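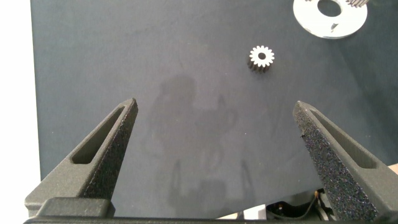
A spur gear on the test board, between the open fingers of the gripper. View from the wrist camera.

Home News Test reports Services Contact

February
From the Nillico press office, Brulesholm

Nillico publishes results of small gear gripping trial

Nillico, the independent test workshop in Brulesholm, has finished a comparison of gripper fingers for picking up small metal gears. The full report is free to read from Tuesday and can be requested from the workshop by email or post.

The trial compared 3 finger facings on the same two-finger gripper, using the same arm, the same camera position and the same set of parts. It ran over 16 working days and recorded 3553 pick attempts. Each attempt was logged as a clean pick, a slipped pick, a dropped part or a miss.

The work was paid for by Clulten, which supplies gear sets to makers of small pumps and door closers. Clulten wanted to know whether one pair of fingers could handle the spur gears in its kits without a tool change, and whether the gears could be picked as they lie, with no tray to hold them in position.

The controller and the grip force software came from Tsikata, which lent them to the workshop for the length of the trial. Neither company took part in the scoring. Both were sent the results at the same time as the press office.

What was tested

All three pairs of fingers have the same outline: tapered, with a long slot down the outside face. The slot saves weight and lets the finger give a little under load. The difference is on the inner face. The first pair was left smooth. The second had shallow ribs running across it. The third had a rough, speckled facing from the tip down towards the base.

The parts were plain spur gears from Clulten's standard range, in 5 sizes, along with the flat discs with a hole in the middle that go into the same kits. Gears were placed on a dark matt board in three ways: standing on a flat face on their own, lying close to a disc, and resting on a disc or against its rim. The last arrangement was included at Clulten's request, as parts often end up like that when a kit is tipped out.

The gripper approached from the wrist camera's view only. No overhead camera was used. The arm moved at the same speed throughout, and the grip force was set once for each gear size and then left alone for all the fingers.

Results

On gears standing alone on the board, there was little to choose between the three. The smooth fingers did slightly worse on the smallest size, where a tooth could land flat against the face and slide as the grip closed. The ribbed and rough fingers both picked this size well.

The differences were larger when gears were tilted. The smooth fingers slipped most often. The ribbed fingers did well when the teeth happened to line up with the ribs and poorly when they did not, and the report describes their results as uneven for that reason. The rough fingers gave the highest number of clean picks in every tilted arrangement.

The rough fingers also had a fault. On the second largest gear size, the facing sometimes held on to the gear for a moment when the gripper opened, so that the part was set down slightly turned. For many jobs this would not matter. For Clulten's kits, where gears go straight on to a shaft, it would need a slower release or a small shake at the end of the move.

Wear was checked at the end of each day. The smooth fingers showed light marks and no change in grip. The ribs on the second pair had begun to round over by the end of the trial. The rough facing lost some of its surface near the tips, and the number of slipped picks rose a little in the last few days. The report recommends fitting new facings at set intervals and gives a table for working out how often.

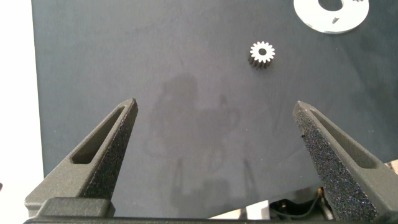
Hefin Rowlands
Trials Manager, Nillico

Hefin Rowlands planned the trial and wrote most of the report. He said the board had taken longer to get right than the fingers.

"We started with a pale board and the camera kept losing the top face of the gear. The tops are bright and the sides are dark, so you want something behind them that is neither. We moved to a dark grey board and the position readings settled down. The shadow of the arm still falls across it, and we left that in on purpose. A customer's bench will have shadows on it too."

He said the choice of a wrist camera had also shaped the results.

"With the camera down at the wrist you see the part and both fingers together. That is very useful in the last few centimetres. The drawback is that when the fingers close up they hide part of what you are looking at, and if there is a second gear close by you may not see all of it. We had some misses that were the camera's doing and had nothing to do with the fingers. Those are marked separately in the report so readers can take them out if they want to."

On the question of which fingers to buy, he was cautious.

"If your gears stand up and stay put, buy the smooth ones. They are cheap and they last. If your parts come in a heap, use the rough ones and plan to change the facings. I would not use the ribbed ones for gears at all, though I know people who are happy with them for other things."

Grip force and the controller

A shorter part of the report deals with the Tsikata controller. It was used in two modes. In the first, the fingers closed to a set width for each gear. In the second, they closed until a set force was reached and then stopped.

The second mode gave better results with all three pairs of fingers. It coped well with a gear caught a little off centre, as the fingers carried on closing while the part shifted between them. In the first mode the same gear was often left loose. Setting up the force mode took longer, and the report notes that the manual supplied with the controller did not explain how to save settings for more than one part. Tsikata has told the workshop that it will add a page on this to the next edition.

The workshop did not compare the controller with any other make.

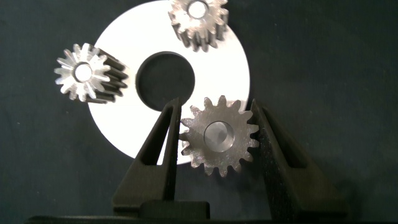
A gear held upright in the gripper fingers, with two more gears and a disc on the board behind.

What was left out

Oiled parts were not tested. All the gears were wiped and dried before use, and the report warns that its figures should not be applied to parts that come straight from a machine with oil on them. Clulten has asked for a second trial to cover this, and dates are being discussed.

Plastic gears were also left out, as were gears with a raised hub long enough to be gripped on its own. The flat discs were used only as an obstacle. The two-finger gripper was not asked to pick them up, and Nillico does not think it would be a good tool for that job.

How to get the report

The report includes the daily logs, drawings of the three finger facings, the force settings for each gear size and a list of the attempts that were thrown out, with reasons. The drawings may be copied and used by anyone. Nillico asks that firms who make their own fingers from them send back a note of how they wear.

Visitors can see the test bench at the Brulesholm workshop on weekday afternoons by arrangement. Gears of the visitor's own may be brought along, provided they are clean and dry, and staff will run a short set of picks with each facing where the bench is free.

Notes for editors

Nillico tests grippers, small arms and cameras for manufacturers and buyers. It does not sell equipment and takes no commission on sales.

Hefin Rowlands is available for interview by telephone in the mornings. Please contact the press office first.

Requests for the report should be marked "gear trial" and should say whether a printed copy is needed.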